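Keep the Table Clear, Use the Wall

I have read many advices about tidy work tables, and most of them begin with buying boxes. I do not agree. A box on the table takes the same place as the mess that was in it. My opinion is that the wall should do the work, and the table should be left for the hands.

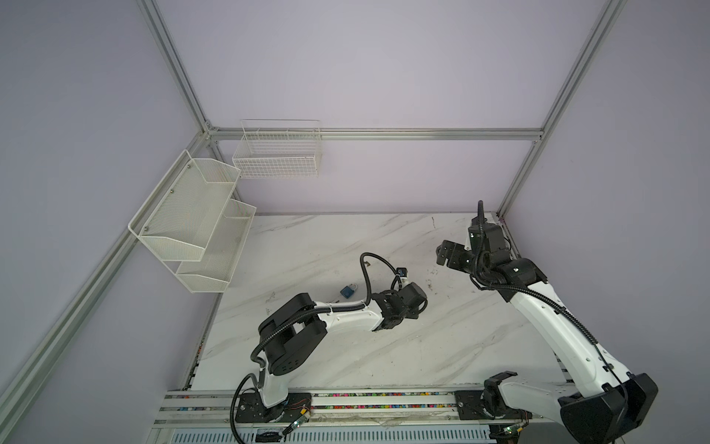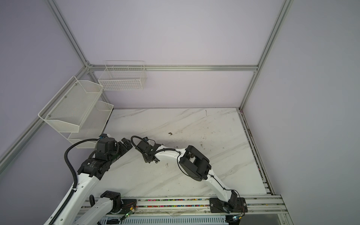
White baskets on the wall, marble-patterned table underneath.

When I moved to Hullgate I had 19 small things living permanently on my table: keys, tape, a padlock, pens which did not write. Every evening I pushed them to one side, and every morning they were in my way again. My neighbour Princess Lagman told me to hang two baskets and wait until the end of November. I was not convinced, but I did it.

Some people say that baskets on the wall look like a shop. Perhaps they do. I also admit that a high basket is a bad home for heavy things, and that dust comes through the holes. But I can see what I own without opening anything, and for me this is worth more than a pretty drawer.

A padlock is a good test. It is small, it has no natural place, and so it stays on the table for weeks. Mine has now a basket of its own, the lower one, and I wipe the table in one movement.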